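How to judge whether a robot can take over a small handling job

154 shares 6 comments

People at Grevwood often ask whether a machine can do a chore yet. It is better to ask which part of the chore it can do. The method below was worked out with Zulema Sosa and Afonso Salgado, using a job from the returns bench: picking up loose phones and putting them on a rail.

1. Do the job by hand first and write down every movement. "Pick up phone" is too vague. Slide a finger under the edge, lift, turn over, change hands, set down. Our list for one phone was longer than either of us expected.

2. Mark the movements that need two hands. Turning a flat object over nearly always does. If one arm can manage, buy one arm.

3. Mark anything a person does by feel. Thin, smooth things lying flat are hard for a two-fingered gripper, and a case with a raised rim is easier to grab than bare glass.

4. Start with one item in the same place every time. When that works, move it. Then turn it, and only then add others. Most demonstrations you see stop at the first stage.

5. Run 400 attempts before you believe any result. Twenty good ones in a row mean very little. Write down each drop, each miss and each time a person had to reach in.

6. Time the whole job, including the reaching in. Armindo Bastos keeps our sheet and counts a rescue as a failure, even if the phone ended up where it should.

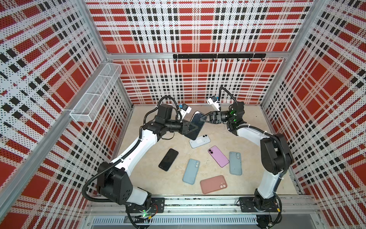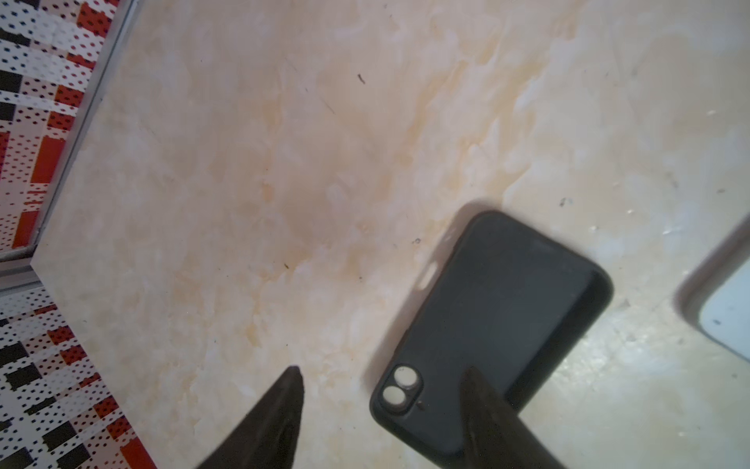
Change the lighting once you have a steady score. Shiny backs and glossy worktops can confuse a camera, and a score taken at noon may not hold in the evening. We lost most of a February to this.

As for the household question, clearing a kitchen table is the same job with worse objects. Cups, spoons and wet cloths each need their own list from step 1. I would not expect one machine to manage all of them soon, but sorting one sort of thing on a clear, level surface is worth trying now.

Send your score sheets to Despina Panagiotou and leave the bad runs in.

Last edited 4/19/18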